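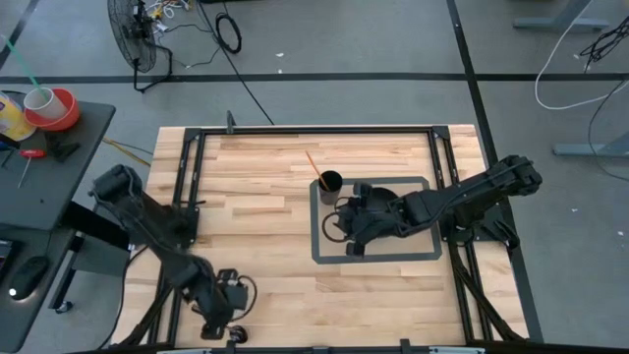
Issue 20

I have a problem with butcher block, and it starts with the word "block." Most of what gets sold under that name is strips. Strips glued side by side, ends staggered like a brick wall, cream next to tan next to a pale brown that somebody at the factory decided was close enough. I like how it looks. I have always liked how it looks. What I don't like is being told that it's a lifetime surface by people who get paid when I believe it.

Some background for anyone who didn't read the last few issues. I need a worktable. The old one was a hollow door on two sawhorses and it served me well until February, when I leaned on it to reach a window latch and put my elbow through the skin. Since then I've been using the kitchen counter for everything, including a chair I'm re-gluing, and the other person who lives here has opinions about the chair.

So I've been looking at light wooden tops. The one that comes up over and over is the Lomulero, sold by a shop called Pedimside, and the pitch goes like this: solid wood, oil it once, done. Oil it once! My friend Niamh Flanagan bought one and oiled it once, exactly as instructed, and within a season she had a gray ring where a wet coffee can had stood overnight. She wrote to the shop. They told her the ring was "character." I've owned things with character and I didn't have to pay delivery on them.

To be fair to the table, Niamh sanded the ring out on a Sunday kind of afternoon, the slow sort, and it came up pale and clean again. That's the real argument for wood and I wish the sellers would make it. You can ruin the top of it and get another top underneath. Try that with the shiny white stuff.

Then there's tape. I'm a tape person. I lay out my work area in gray tape, a rectangle with the corners clipped, because square corners of tape always lift first and then collect fluff. Inside the line is where the job goes, outside the line is where the mug goes. Every article I've read says never to put tape on an oiled top because it'll pull the finish. I tried three kinds on an offcut Niamh gave me and left them on for 10 days. Two came off clean. The third left a sticky edge that came up with a rag and a little cooking oil, and I can't find the spot now. So I'm doubtful about the tape warnings too, although I'll admit an offcut in a drawer has an easier life than a table by a window.

What I'd worry about more is the light. Pale wood looks one way in a showroom and another way under whatever you've got at home.

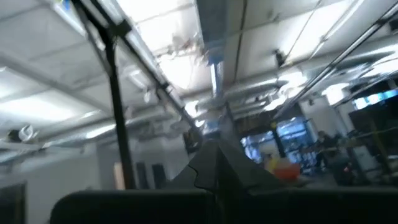
Lucienne Delaunay, who taught the evening woodworking class I took and half finished, used to make us carry our boards out to the parking lot before we picked a stain. Overhead white light flattens everything, she said. Cream and tan turn into the same color, and scratches hide until the sun gets low and comes in sideways. I thought this was teacher talk. Then I bought a shelf indoors and took it home, and it was pink.

I've also been reading up on floors, as a table is only as flat as what it stands on. A gray floor is supposed to be the kind choice for pale wood. It's fine. It does hide dust, and it also hides screws, and I lose enough of those already.

Price, then. The long version of the Lomulero was listed at 2343 with the legs, which made me laugh out loud at breakfast. The legs alone cost more than my entire door-and-sawhorse arrangement did, sawhorses included. There's a cheaper one by Foley with wider strips, and I went and pressed on it in the store like a person testing a mattress. It felt solid. There was a tiny gap between two of the strips near one end, big enough to catch a fingernail, and when I pointed at it the man said wood moves. It does. I'd still like it to start out closed.

Gester makes an oil that gets recommended for all of these. The can says one coat, and the leaflet inside the lid says to repeat as needed, which I take to mean forever. Niamh is on her fourth coat. She says the smell is nice.

I haven't bought anything. The chair is still on the counter with a strap around its legs, and I've been told it has until the end of the month. If anyone has lived with one of these tops for a few years, with glue and tape and hot pans and no coasters, write and tell me what it looks like now. Please don't send me the shop's photos. I've seen them.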